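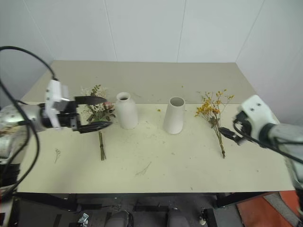
Evaristo Salinas wrote in after the last handout to say he never trims his dried stems at all, he just picks a taller vase and lets them stand. Fair enough! I did it that way for years, and with a heavy bunch it's often fine. But for this unit I'd like everybody to try it my way at least once, so bear with me.

## Unit 4 - dried flowers in narrow and wide necks

Start with the vase, then the flowers. A bottle shape with a narrow neck holds a few stems bolt upright and won't forgive a fat bundle (I cracked a nice Coughlan one by pushing, so don't push). A wide mouth lets everything flop outward, and that suits airy yellow sprays but makes a small bouquet look lost.

- Hold the bunch low, by the stems - never by the heads.
- Turn it before it goes in, so the best side faces the room.
- Put it in once. Every extra try costs you petals. 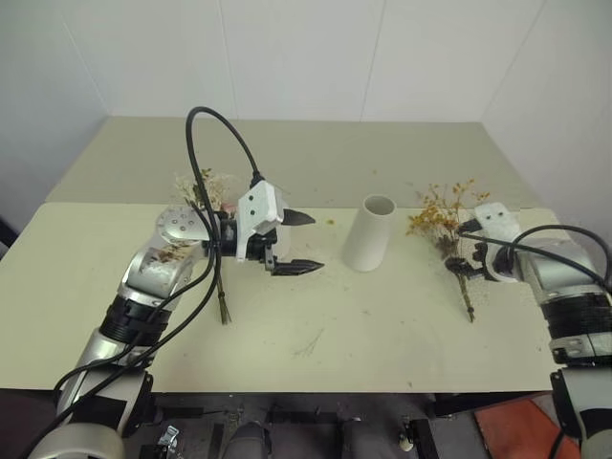
Dried material sheds, and it sheds most when you're fussing with it. I keep going until the arranging is done and then brush the whole table in one go with a soft brush, toward me, into a dustpan. Wiping with a damp cloth just smears the crumbs into the surface, so please don't.

For homework, one plain white vase and one kind of flower, nothing else. Doğukan Kaplan has the Vindik stem wire in room 211 if your stems are snapping. The reading is the Nidon booklet, only the part on roses, and we'll pick up with grasses in September.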